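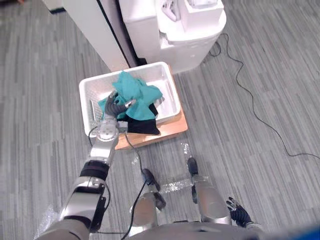

Maricel Fajardo thinks we should have dropped the save transfer part entirely and just ported the first game. She said so at the February check-in and again after, and she may be right, but the report is on what we did so here goes.

Project: moving Vevetico 1 and 2 into one launcher
Team: Lilian Kirui (code), Maricel Fajardo (art, menus), me (testing, this report)

Goal. Two small puzzle platformers made by earlier classes, both built in the old Eson engine, which won't run on the lab machines anymore. We wanted both in one download, one menu, one save file. Finish the first game, carry your hat and your coins into the second.

What we did. Lilian wrote a converter for the level files. Vevetico 1 went fast. Vevetico 2 did not, the levels have moving water and Eson stored that as a timer instead of a position. So every time you paused, the water kept going. Took us 3 weeks to find. Fix was four lines.

Art was the other big job. 1062 sprites, most of them drawn for a square screen. Maricel redid the menus and the Tullavia map and left the rest alone with borders on the sides. Some testers hated the borders. We tried stretching, looked terrible, went back.

Save transfer. Works one way only. Coins cap at 100 in the second game so if you had more you lose them, there is a warning screen now but its easy to skip. Hats carry over except the Barredo hat, which crashes the shop. We turned it off. Known bug, see list.

Testing. I played both games start to finish on the lab PCs and then on Lilian's laptop. Frame rate fine on everything except the Barredo boss room. Sound drops out if you alt-tab durring a cutscene. Not fixed.

The save clock also breaks in 2030, because of how the old files pack the year. We left it. Someone should deal with that before then.

What I would change. Start with the second game, it was the hard one and we got to it late. Write down the level format as we go, Lilian had most of it in her head. And agree on the borders early, we had that argument three times.

Bug list and build notes are in the project folder. Music credits still missing for teh two Tullavia tracks, waiting on an email.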